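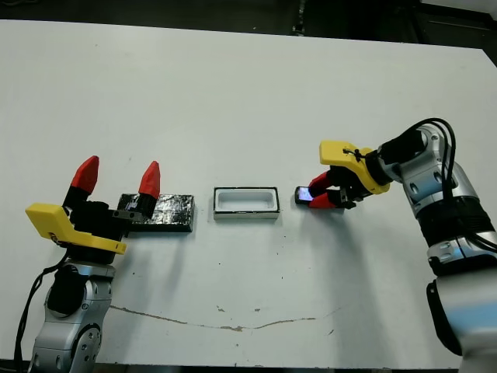 Hsin-yi Ho wrote:

> I would not buy the pointed fingertips for flat objects. We had a
> set on our arm last year and took them off after a month. With two
> faceted faces you get a short line of contact at best, and anything
> with a smooth screen turns around that line as soon as the wrist
> moves. Flat pads with a thin rubber face did much better for us.
> What force limit are you using? And is the slip happening at the
> grasp, during the carry, or when you set the thing down? Those
> are three different problems and I can't tell from your first
> message which one you have.
>
> Also, did you change the controller at the same time as the tips?
> If so I don't think you can compare the two sets of numbers.

Thanks, this is useful. Answers first, then what we have done since my first message.

The slip is nearly all during the carry. The grasp itself is fine. We come in with one tip on each side of the device, close, lift it a little way off the table, and it stays level. It starts to turn when the right arm swings over toward the tray, and mostly at the end of the swing when the arm slows down. Setting down is a separate trouble and I'll get to it.

On force, the Pasitz gripper does not give you a real force setting. It gives you a number from zero up, and the manual says the number is "proportional to motor current." We are running it at 500, the value it shipped with. I have put a kitchen scale between the fingers and pushed the number up and down, and the reading does follow, but it is not a straight line and it drifts once the gripper is warm. So please don't read 500 as any unit. If someone on the list has a curve for this gripper I would like to see it.

And no, we did not change the controller along with the tips. The Ondus controller came in first and we ran it with the old flat pads for a good while before we touched the fingers. I kept the same waypoints, the same speed and the same brackets on both grippers. The only thing that changed between the two sets was the fingertips themselves.

The numbers, then. Same job each time: right gripper picks up the device, carries it to the white tray, sets it down inside, lets go. The left arm is parked with its gripper open beside the wrapped block and does nothing. I count a run as good if the device ends up flat on the floor of the tray with no help.

Begay pointed tips: 200 runs, 184 good.

For the flat pads I stopped early when one of the pads peeled off, so I am not going to give a number. My impression was that they turned less in the carry and failed more at the set down, where the wide pads hit the rim. That matches what you say about smooth screens, I think, but it also shows why I am not ready to go back to them. The tray is only a bit bigger than the device and there is very little room for a finger on either side. The pointed tips can get down in there and the pads can't.

Most of the failures with the pointed tips look alike. The device turns nose down during the swing, one end lands on the rim, and when the fingers open it is left leaning. In a few cases it turned so far that it dropped out before it got to the tray. None of them were bad picks, so I don't think a better camera view of the pick would help us, though that was the first thing people here suggested.

Things I have tried on the carry:

Slower swing. It helps. With the last part of the move slowed down I saw much less turning, but the whole job takes a lot longer and I would like to avoid that if I can.

Gripping closer to the middle. Helps too, when we manage it. The pick point comes from the head camera and the glossy screen gives us trouble, with reflections moving around as the arm comes over. The estimate of where the device ends can be out by a fair amount, which puts the grasp off center. Matte tape over the screen would fix it but the real parts will not have tape on them, so I am leaving it bare for now.

Higher grip number. I went up in steps from 500 and did not see much change, then got worried about the screen and went back. Has anyone cracked one this way? I don't have a feel for how much these tips concentrate the load.

Thin rubber on the tips. Not tried yet. The faces are small and set at an angle to each other and I could not get sheet rubber to stay on them. Someone at our Fokthorpe site is going to try a dip coating. If it works I'll post the results.

On the table: it has a wandering crack running across it on the near side and a few small marks, and the plane fit was picking up some of that. We masked out the front part and the height estimate settled down. I mention it for anyone using the same depth settings on a worn white top, because I spent most of a Monday blaming the calibration.

A note on the cables. On the right arm they loop up over the wrist before they run back down the arm, and if the loop is too tight it pulls on the wrist at the far end of the reach. I had it too tight at first and the tool pose was off by 2 mm when the arm was stretched out. The runs above were all done after I let the loop out.

Next for us is the block. It is wrapped in something shiny and wrinkled on purpose, to be hard on the depth camera, and the plan is for the left arm to pick it up with the same kind of tips. It is thicker than the device, so I expect the pointed tips to hold it worse if anything. I would welcome bets either way.

Two questions back to you, Hsin-yi. Were your flat pads fixed, or could they tilt? I have seen a pad on a small pivot that lines itself up with the part, and I wonder if a narrow version would fit into our tray. And when you say the thing turned around the contact line, were you closing from the long sides or from the ends? We close across the short direction, and I could change that, but the wrist then has to come in at an angle that the Ondus planner does not like near the edge of the tray.

I can send the log of the failed runs to anyone who wants to look. It is plain text, one line per run, with the wrist speed at the point where I first saw it turn. Write to me off list, please, as the attachment is too big for here.

Filed under: Hardware > Grippers and fingertips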